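Keep the Push Button on the Bench
By Gudrun Eide, Divosent Institute for Workplace Practice
September 6, 2022

Over the past year the Institute has been asked by several training workshops whether physical control boxes still deserve a place in introductory teaching. The question is a fair one. Touch panels are cheaper to change, take up less room and can be made to imitate almost any layout. It is our view that the push button should stay, and that it should be taught first.

The case rests on what a learner gains from handling a plain object. A button has travel, resistance and a fixed position. It can be found by touch while the eyes are on the work. A panel that redraws itself asks for a glance each time, and a learner who has only ever used one tends to look down at the very moment when attention is needed elsewhere.

Colour is part of the same argument. Red and green are understood before the first lesson begins, and a person who has pressed both many times will reach for the right one under pressure. We would nevertheless caution against relying on colour alone. Some learners cannot tell the two apart with confidence, and order along the box matters as much to them as paint does to others.

My colleague Kamlesh Pant has objected that the boxes are awkward to store and quickly clutter a table. He is right, and the remedy is a modest one. The Kollness workshop sets aside a budget of 800 euros a year for mats, trays and labels, and its tables are the better for it. A cushioned mat keeps a box from sliding when it is pressed and protects the surface beneath. A shallow dish holds the small parts that would otherwise roll to the floor.

What the bench should offer

A single box with a few buttons, set on a mat within easy reach, is enough for a first session. Other boxes may wait to one side until they are wanted. 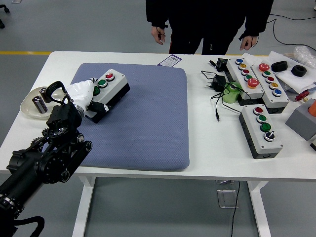
What we ask of workshops

We ask that no workshop dispose of its control boxes before the review in November. Those with limited space may keep 2 sets on open shelving and place the remainder in store. Written comments should be addressed to Etelka Deák at the Institute, and will be considered alongside those already received from Stuller and Yokoyama.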